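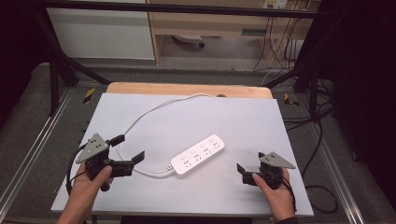
Two hand-held grippers on either side of a white power strip, on a work board inside a metal frame.

Demonstration cell budgeting

Demonstration cell budgeting is the planning of purchases, floor space and recurring costs for a workstation at which people record manual tasks with hand-held grippers. It differs from budgeting for a production robot cell in that most of the money goes to labor, fixtures and spare parts, and a robot arm may not be bought until a later phase.

Scope of the budget

A budget is normally divided into capital items and consumables. Capital items are the frame, the table, the work surface, the grippers, the sensors and the recording computer. Consumables include finger pads, cables, fasteners, floor tape and the task objects themselves. Task objects such as power strips and plugs are cheap individually but are replaced often, and plans that list them under "miscellaneous" tend to run short before the first review.

Grippers are ordered in pairs. Where a task needs both hands, as with an object that has a long cord attached, one working pair and one spare pair per cell is the usual minimum. Left and right units should be entered as separate lines if their parts are not interchangeable.

Frame and surface

Frames are commonly built from extruded metal rail, which can be cut to length and altered later. The Lavberg pattern, a cost sheet used by several small laboratories, prices the frame by total rail length and adds a fixed allowance of 69 brackets per cell. A plain matte board is laid over the tabletop and entered as a separate item. Its replacement interval depends on the tasks; cutting and soldering wear it out soonest.

Floor space is charged to the project in many buildings. The area to be charged is that of the frame plus operator standing room and cable runs -- not the tabletop alone.

Labor and recording volume

Labor is estimated from the number of usable recordings required. In the Sestby plan drawn up by Thulani Mokgethi, a single task was budgeted at 3000 recordings, with a further 251 allowed for rejects. Setup time between recordings is entered separately from recording time. Tasks with loose cord take longer to reset than tasks with rigid parts, and the Sestby plan applies a higher labor rate to them.

Contingency

Two methods are in use. The Trondex method sets aside a flat sum of 800 dollars per cell for cables and connectors and makes no other allowance. The Oral method takes a percentage of all capital items and releases it in two parts, the second after acceptance testing. The first is simpler to audit. The second suits multi-cell orders, where a fault in one part is likely to be repeated across the order.

See also: Acceptance testing; Spare parts planning; Workcell layout

Last updated: 16 Oct 2026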